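Home Journals Browse issues Submit Contact

7 min read

3. Materials and household survey

The survey asked how families set the table on an ordinary evening, and which objects stay on it between meals. We sent 400 questionnaires through the Brestari housing cooperative in March, and the answers gave us 2892 separate mentions of table objects. Mats were named more often than tablecloths. Many respondents wrote that a cloth must be washed and ironed, while a mat is only wiped — this small difference in work came back in many comments.

Fig. 1. Round woven placemat with braided rim, with a fork and a purple tumbler. 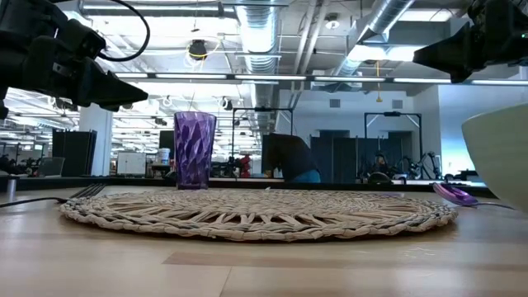

3.1 Fiber mats and the bare table

We grouped the mats by material: natural fiber, cotton, and plastic. Owners of fiber mats were more likely to leave the rest of the table bare, and they described the wood itself as part of the setting. Some 50 households kept the same mats for all meals, also when guests came. In the Zarei district the older respondents still preferred a cloth on Monday, the traditional day for a shared supper.

The tabletop was a second question. Light wood was the most common answer, and butcher-block tops were mentioned mainly by younger families.

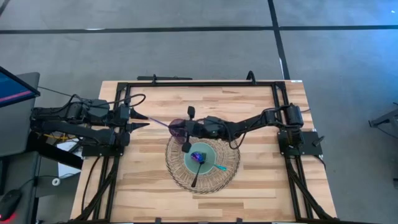
These families often used one table for cooking, homework and eating, so the mats had to be put away quickly. Storage was therefore a frequent complaint. Round mats do not fit well in a drawer, and several respondents hung them on a hook near the stove. We did not ask about price in this part of the survey — it is treated together with the Hakora interviews in Section 4.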